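Robot Learning from Demonstration, Unit 5
Collecting demonstrations with hand-held grippers
Notes by Nataša Berisha

Okay, last time we finished behavior cloning on paper, and I promised you we'd get to where the data comes from. Today is that. Bring these notes to the lab session too, I'm going to keep pointing back at them.

Quick recap first. We want pairs: what the robot would have seen, and what it should have done. With teleoperation you get both for free, but it's slow and people hate doing it (I did 20 demos that way in January and my shoulders complained for a week!). With hand-held grippers a person just picks up the tools and does the task. Much faster. The catch is that you now have to recover the action yourself, from the motion of the gripper and how far the fingers are open.

Our running example is the Valirska task: putting a bucket hat on a stand with two hands. I like it because the hat is soft and the stand is skinny, so you get a floppy thing and a tippy thing in one problem.

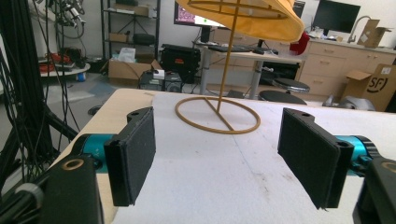
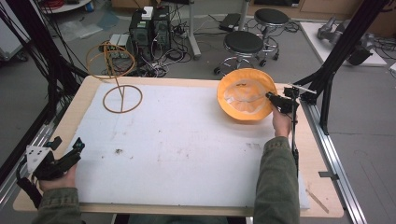 So, what do we record? For each hand, the camera stream, the gripper pose, and the finger opening. For the pair, the pose of one gripper relative to the other. Please don't skip that last one! Two hands holding one hat have to agree with each other, and if you only store each pose in its own starting frame, the policy has no good way to learn that.

Then there's the view question. A wrist view is great for contact and terrible for knowing where everything else is. A head view is the other way around. In the Farnum runs we trained on wrist only, head only, and both, with 600 demos each. Both won, no surprise there, but wrist only came closer than I expected, and head only mostly failed in the last few centimeters before the grasp. Think about why before you read on in the paper.

Timing bit me personally. If the pose stream lags the video by even some 10 frames, the policy learns to close its fingers late. Always check the offset on a few clips by hand: find the moment the fingers touch something, and see if the opening signal flattens at the same time.

For the lab: load the Dorura subset, plot the relative pose for 5 demos, and mark where you think the grasp starts and ends. Bring the plots, printed or on your laptop, I don't mind which. Reading is the Stüber handout, sections on calibration and action chunks. Skip the appendix unless you enjoy quaternions.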